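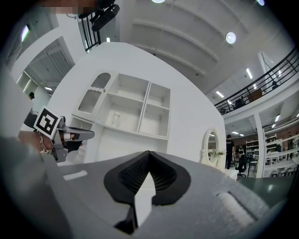

Benjie Quiambao reckons we'll all have a machine putting the dishes away by September, and he's been saying so since he bought his second robot vacuum. I have 2 kids, a shop out front and a bench nobody ever clears. Is there anything a normal person can buy yet that picks things up and puts them on a shelf? Glass jars especially. Happy to be told I'm dreaming.
Posted by tidy_ish, 01/06/2023

Borano
You're dreaming. Floors, yes. Lawns, mostly, if yours is flat and you don't mind fishing the thing out of the agapanthus. Shelves, no. A person knows how hard to squeeze a jar and a machine has to be taught, over and over, with somebody's hand doing the job first. Then you move the jar to another cupboard and it sulks.
I priced a small arm for our packing bench at work. $3,253 before the gripper, and it would have needed every carton in the same spot facing the same way. If I could get the cartons to do that I wouldn't need the arm.

Greltau
get a dishwasher

Sison
Borano's a bit gloomy. Repetitive shop-floor stuff has been automated for years, it's the mixed clutter at home that's the trouble. I'd give it six years for something that can clear a bench slowly, and longer before I'd let it near my good glasses. Meanwhile label the shelves, the kids can read. What model vacuum has Benjie got? Mine eats socks.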